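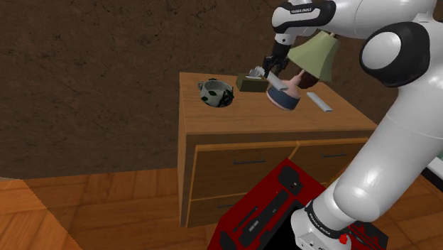 Simulated workspace with the Franka Emika arm at the dresser, gripper between the tissue box and the lamp.

Llewellyn Student Robotics Project: Progress Report to the Dernudik Education Fund
Prepared by Siwan Trevor, Project Supervisor

Reporting period: to the end of November

The project remains on schedule. All 11 students enrolled at the start of the term are still taking part, and the group now meets twice a week in the senior computing lab.

Work this term was carried out in simulation. Students programmed a robot arm to handle small items on top of a dresser, among ordinary household objects such as a pot and a table lamp. The layout and surface finishes are changed between runs, so that a program cannot depend on one fixed arrangement. In total, 2,254 runs were recorded, of which 1,991 met the marking criteria set by Aled Voyle. Most of the remaining runs were stopped by the collision check — the lamp was the usual obstacle.

Ok-hee Moon led the sessions on motion planning. Trefor Bowen has revised the student workbook, and the new version will be in use from next term.

Expenditure is within budget. The second instalment paid for 20 software licences and one replacement workstation. The quote from Bullberg for additional storage is still outstanding.

Next term the students will prepare their entry for the Undenow competition. We ask the Fund to confirm whether unspent travel money may be carried forward for this purpose.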